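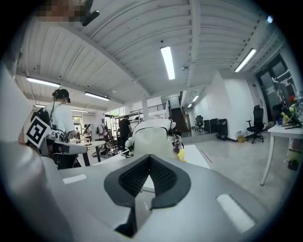 Packing at Trerkness, before and after the arm
Posted by Niall Mowat in August

The packing line went over to the Gruber arm in the spring, and I have been asked often enough what changed that I may as well write it down.

Before the changeover, a packer picked from the tote, checked the item, bagged it and put it on the belt. A good shift was 600 items per bench. The arm does the pick and the belt. It doesn't do the check, and it is poor at anything with straps, loops or a soft body, so those still come to a person.

The work that has grown is demonstration. Someone takes a hand-held gripper, does the task at normal speed, resets the table and does it again. A new item type needs 200 clean runs before Lucian Radu will load it. He rejects any run with a hesitation in the approach, which caused some friction in the first month. Packers hesitate for good reasons, usually to look for an open zip.
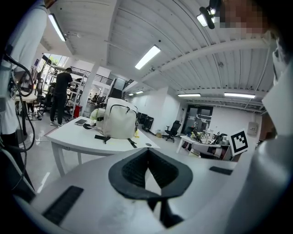 The success rate on soft goods was 79 per cent when I last looked. The remainder goes into a side tote and is cleared by hand at the end of the shift. On paper that takes 20 minutes. It takes longer if the Trulard bags are in, as the handle folds under and the arm will try the same grasp until it times out.

On jobs: there were 11 of us on packing and there are still 11, though four now spend most of the day on demonstrations. Pay grade is unchanged for all of them. I think that is wrong, and I have said so in writing. The skill being recorded is the packer's, and the grade sheet still lists it as manual handling.

Physically it is a different sort of tired. Less shoulder, more wrist – the gripper is light enough for an hour and not for three. We now swap at 10.30 and again after lunch.

Next job is the returns bench, where nothing arrives the same way up twice.

Recent posts
Moving the stock labels to Plusstead
Wrist supports, compared
Why the side tote is always full
Notes on a slow conveyor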